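핸드헬드 그리퍼로 양손 조작 데이터를 모은다고 하면 다들 시간당 몇 개를 뽑는지부터 묻는다. 나는 그 숫자를 별로 믿지 않는다. 많이 모았는데 학습에 못 쓴 적이 더 많기 때문이다. 아래는 '책을 집어 정리함에 꽂기' 작업을 기준으로 적은 절차다. 다른 작업에도 대충 맞겠지만 보장은 못 한다.

# 양손 그리퍼 시연 데이터, 버리지 않게 모으기

## 준비물

- 핸드헬드 그리퍼 두 개 (좌우 구분 표시 필수)
- 머리 쪽 시점 카메라
- 책상, 칸이 나뉜 정리함, 책 9권
- 기록 프로그램. 나는 Nedley를 쓴다. 좋아서 쓰는 건 아니고 타임스탬프를 건드리지 않아서 쓴다.

책은 두께와 표지 재질을 섞는다. 얇은 그림책만 쓰면 금방 끝나지만, 두꺼운 양장본 앞에서 정책이 어떻게 되는지는 해 본 사람은 안다. 반대로 처음부터 온갖 물건을 다 섞자는 주장도 있는데, 실패 원인을 가려낼 수 없게 되므로 권하지 않는다.

## 1. 작업을 문장으로 적는다

시작 전에 시작 상태와 끝 상태를 한 문장씩 쓴다.

> 시작: 책 한 권이 책상 위에 눕혀 있고 두 그리퍼는 비어 있다.
> 끝: 책이 정리함 한 칸에 서 있고 두 그리퍼가 책에서 떨어져 있다.

"책을 정리한다" 정도로 적어 놓으면 사람마다 끝내는 시점이 달라진다. 1월에 Trindade 세트를 모을 때 그랬다. 누구는 책이 칸에 들어가자마자 기록을 멈췄고 누구는 손을 다 뺀 뒤에 멈췄다. 그렇게 섞인 데이터로 학습한 모델은 책을 꽂은 뒤 놓지 못하고 떨었다. 모델 구조를 탓하며 일주일을 보냈는데, 데이터를 다시 자르니 나아졌다.

## 2. 보정은 매번 한다

"어제 했으니 괜찮다"는 말은 무시하자. 순서는 이렇다.

1. 두 그리퍼를 완전히 벌렸다가 완전히 닫는다. 벌림 값의 최소와 최대가 지난번과 같은지 본다.
2. 두 그리퍼를 책상 모서리에 대고 위치 값을 기록한다.
3. 왼쪽만 움직인다. 화면에서 왼쪽 값만 변해야 한다.
4. 오른쪽도 똑같이 한다.

3번과 4번을 건너뛰는 사람이 많다. 좌우가 바뀐 채로 기록한 에피소드는 눈으로 봐서는 멀쩡하고, 나중에 스크립트로 뒤집으면 된다지만 어느 파일이 뒤바뀐 건지부터 찾아야 한다.

## 3. 시연한다

속도는 평소의 절반쯤으로 잡는다. 너무 느려도 문제다. 머뭇거리는 구간이 길면 모델이 머뭇거림을 배운다.

책을 집을 때는 책등 쪽을 먼저 든다. 한쪽 그리퍼로 충분한 책이라면 다른 쪽은 억지로 쓰지 않는다. 양손 데이터라고 해서 양손이 늘 바빠야 하는 건 아닌데, "양손을 다 써 주세요"라고 지시하면 작업자는 쓸모없는 동작을 만들어 낸다. 빈 손을 어디 둘지만 정해 둔다. 나는 책상 오른쪽 절반 위에 띄워 두게 한다.

표지가 앞을 향하게 들고, 정리함 가까이에서 각도를 바꾼다.
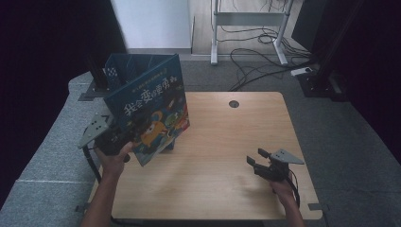 각도를 바꾸는 동안에는 손목만 돌리고 팔꿈치는 되도록 두는 편이 낫다. 몸을 크게 틀면 머리 시점도 같이 흔들려서 칸의 위치가 화면 밖으로 나간다. 케이블이 팔에 걸리면 그 에피소드는 바로 끊고 다시 한다. 사람은 걸린 줄을 무심코 털어 내지만 그 동작도 그대로 기록된다.

## 4. 실패를 어떻게 할지 정한다

책을 떨어뜨린 시연은 지우라는 안내서가 많다. 나는 두 종류로 나눈다.

- **떨어뜨리고 다시 집어 끝냈다:** 남기고 `recover` 표시를 붙인다.
- **떨어뜨리고 손으로 주웠다:** 버린다. 그리퍼 없는 손이 나온 화면은 쓸 데가 없다.

복구 시연이 정말 성능을 올리는지는 나도 확신이 없다. Pirnmont 세트에서는 올랐고 다른 세트에서는 차이가 없었다. 다만 표시만 해 두면 나중에 빼는 건 쉽다.

## 5. 그날 바로 재생해 본다

한 묶음을 22개로 잡고, 묶음이 끝날 때마다 7개를 무작위로 골라 재생한다. 확인할 것은 다음과 같다.

- 영상과 벌림 값이 맞물리는가 (닫히는 순간이 어긋나면 묶음 전체를 의심한다)
- 시작과 끝이 1단계 문장과 같은가
- 위치 추적이 튄 구간이 있는가

Enura의 자동 검수 기능도 돌려 봤다. 추적이 튄 건 잘 잡는데 끝 상태가 틀린 건 그냥 통과시켰다. 검수 점수가 높게 나왔다고 재생을 생략하면 안 된다.

묶음 하나에서 어긋난 게 두 개 이상 나오면 수집을 멈추고 2단계로 돌아간다. 일정이 밀린다는 불평은 나오겠지만, 그대로 진행한 묶음은 대개 나중에 통째로 다시 모으게 된다.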